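**Bilten, Februar 2018** - Wer hofft, dass eine Maschine demnächst die Spülmaschine ausräumt oder im Laden die Regale auffüllt, muss sich wohl noch ein Weilchen gedulden. Die Firma Funis hat am Nachmittag der offenen Tür in ihrer Werkhalle gezeigt, wie weit ihr Projekt Nimri inzwischen ist, und über 30 Besucherinnen und Besucher sind trotz Schneeregen gekommen, darunter erfreulich viele Kinder.

Im Mittelpunkt stand das Greifen in die Kiste: Ein Roboterarm soll Teile herausholen, die kreuz und quer darin liegen, so wie eben auch daheim das Besteck in der Schublade. Was für uns ein Handgriff ist, verlangt der Maschine einiges ab - sie muss das Teil erkennen, den richtigen Winkel finden und darf an der Wand nicht anstossen. Für 20 Teile braucht Nimri nach Angaben der Firma derzeit 7 Minuten, und ganz ohne Nachhelfen geht es noch nicht immer.

Der Lagerbetrieb Corkix möchte die Technik im April trotzdem ausprobieren, zunächst beim Sortieren von Kleinteilen. An den Haushalt wagt man sich bei Funis vorerst nicht, denn Wäsche und Gläser seien noch einmal eine ganz andere Sache.

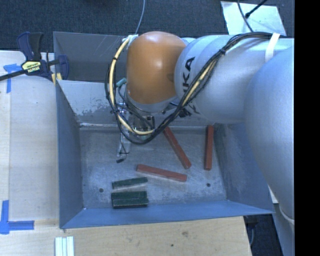 Eine Leserin meint dazu, sie räume ihre Schubladen gern noch ein paar Jahre selber auf, aber beim Wäschefalten dürfe sich die Forschung ruhig ein bisschen beeilen.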